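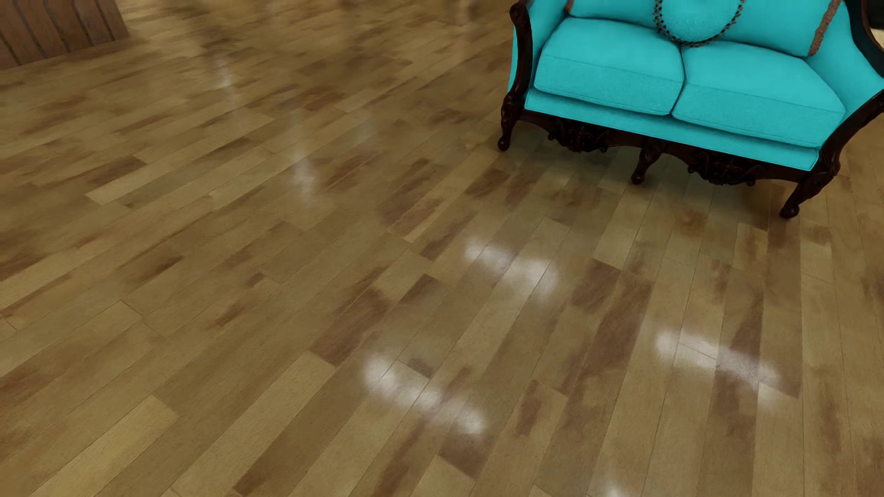 June 30, 2025

I have been trying to give up sugar in my tea since December, and I said I would write something when I had got properly used to it. I think I now have, more or less, so this is that post. It got longer than I meant it to.

I was a two sugars person from the age of 11 or so. My gran made it that way and I never thought to have it any other way. At work I was getting through six or seven mugs a day, which is a lot of sugar when you see it in a bowl. I didn't stop for any grand health reason. My dentist had a look at a back tooth and asked what I drank, and I told her, and she wrote it down without saying anything. I came home and thought about it for a week.

The first thing I tried was going from two to none in one go. I lasted until the Wednesday. Tea with nothing in it tasted like hot water that had been near a cardboard box, and I started leaving mugs half full all over the house. After that I went down slowly. One and a half for a fortnight, then one, then a half, then what I can only call a dusting. The dusting stage went on far too long, as I had got fond of it. I would still be doing it now if the bag hadn't run out on a day when it was raining hard and I didn't want to walk to the shop.

What made the most difference was changing the tea. I had been buying the same teabags for years, the big box that is always on offer, and I brewed them very strong to stand up to the sugar. Take the sugar away and you are left with something quite harsh. A friend gave me a packet of loose tea called Pindovau, which comes from a small company I hadn't heard of, and I used that for the half-sugar weeks. It is lighter and a bit malty. It doesn't need much in it. I have since moved on to one from Gondell, which is cheaper and easier to get hold of where I live, and I like it nearly as well. The Pindovau is kept for weekends.

Loose tea does mean a bit more faff. I bought a small pot with a basket inside it, and the basket is the part that matters. My old pot had a strainer built into the spout and it clogged every time, so that the last cup came out in drips. With a basket you lift the whole lot out after 3 minutes and the tea in the pot stays as it is. I used to leave a bag in the mug until I had finished drinking, and then wonder why I needed two sugars.

I do use a timer. I know some people think that is fussy. I was never any good at guessing, and if I go and look at my phone I will come back to something the colour of a conker. The one I have is a plain wind-up one with a loud bell, and I can hear it from upstairs.

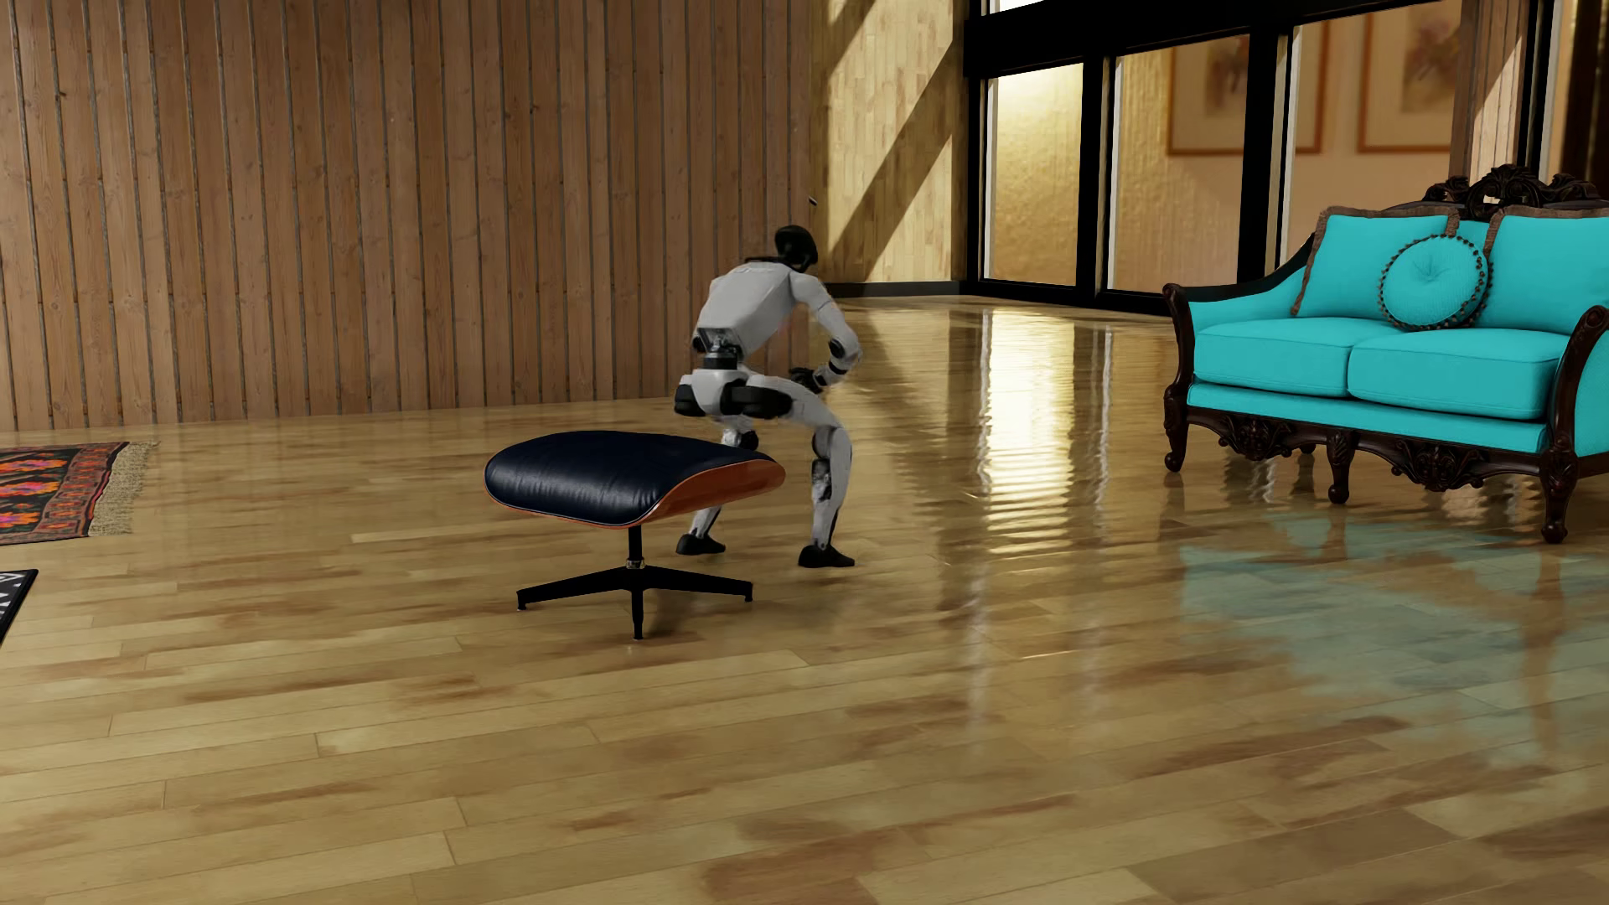
Milk was the other thing. I have gone from semi-skimmed to whole, and I think that filled in some of what the sugar had been doing. It takes the edge off and there is a little sweetness in it already. I tried oat milk for a few weeks too. It was fine in coffee, but in tea I found it sat oddly, and with one of the cheaper cartons it went into little flecks. I know there are better ones. I have put that on the list for another time.

I kept a note of what I was spending, mostly out of curiosity. A 100 gram packet of the Gondell lasts me just under three weeks, and I drink less than I used to – four pots most days, small ones. It costs more than the teabags did. I had half expected to save money by not buying sugar, but sugar was never the expensive part, so that was a silly thing to expect.

The hard bit was other people's houses. At home I could fiddle about with pots and timers. At somebody else's kitchen table you get what you are given, and what you are given is usually a bag left in a mug for a good while. For the first couple of months I had sugar when I was out and none at home, and I decided not to count it. Then in the spring I had a mug at my aunt's with the usual two in it and I couldn't finish it. It tasted like a pudding. I poured it away while she was in the garden and rinsed the mug, and I felt bad about that as she makes a point of remembering how I take it. I have told her since. She still gets the bowl out.

Biscuits, I should say, have not gone anywhere. If anything I eat slightly more of them, and I am aware this may cancel the whole thing out. A plain digestive is much nicer with unsweetened tea than it was before, and you can taste the salt in it. Ginger nuts are a bit much now. Custard creams I have gone off completely, and they used to be my favourite.

Coffee I have left alone. I only have one a day, in the morning, with a sugar in it, and I am not planning to do anything about that this year.

If you are thinking of having a go yourself, I would start by changing the tea and leave the sugar where it is for a week or two. I did it the other way round and made it harder than it had to be. Use a smaller spoon as well. I swapped mine for one out of an old cruet set and got through most of January on that.

Next time I will write up the oat milks, as I have had a few messages asking which ones I tried. I have two more cartons in the fridge to get through first.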